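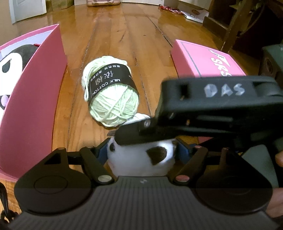 Bouchra Ramadan wrote in to say that her floor from the same range went cloudy in the hallway after one winter, and she wanted to know if mine had done the same before she spent money on the refresher kit. It had, in two places: just inside the back door and in front of the couch. So I bought the kit, and this is how it went.

The floor is plank, honey-brown, with a glossy varnish. We had it finished by the previous installer and I have looked after it myself ever since. The kit is the Draletti Gloss Floor Refresher, the larger box. You get one bottle of cleaner, one bottle of top coat, a flat mop head with two washable pads, and a folded instruction sheet. No pole. The head takes a standard screw-in pole, and the one from my old broom fit.

The cleaner goes first. You dilute it in warm water, wring the pad out well and work along the boards. Ours is a household where small soft toys get dragged, kicked and dropped all day, and there were scuffs that plain water had never moved. The cleaner took most of them off on the first pass. The dark seams between the planks needed a soft toothbrush in the spots by the door. It smells faintly of vinegar and the smell was gone by dinner.

The top coat is where you need to slow down. The sheet says to wait 90 minutes between coats. I waited that long the first time and the floor still felt tacky near the wall that gets no sun, so I left the second coat until the next morning. Pour a thin line, spread it with the dry pad, and don't go back over a patch once it starts to set. I did go back over one, and there is a dull streak under the window that I can find when the light is low.

Coverage is better than I expected. The box says 21 square meters per bottle at two coats. I did the living room and the short hall and had over a third left.

Things I didn't like: the cap on the top coat drips every time you set it down, and the pads shed a little lint until they have been washed once. Wash them before you start. The sheet also has the drying table printed on the back in very small type.

As for the cloudy areas, the one by the couch is gone. The one by the back door is better but I can still see it, and I think that one needs sanding. I had tried the Fudari polish on it last year and that sat on top and scratched within weeks, so it may be partly old polish I am looking at.

The shine has held since March with ordinary sweeping and a damp mop on Tuesday. Socks slide on it more than they used to, so watch small kids on the turn into the hall.

Four stars out of five. I would buy the top coat again and skip the mop head.

Contact the site | © Vumumari Home Reviews | Back to top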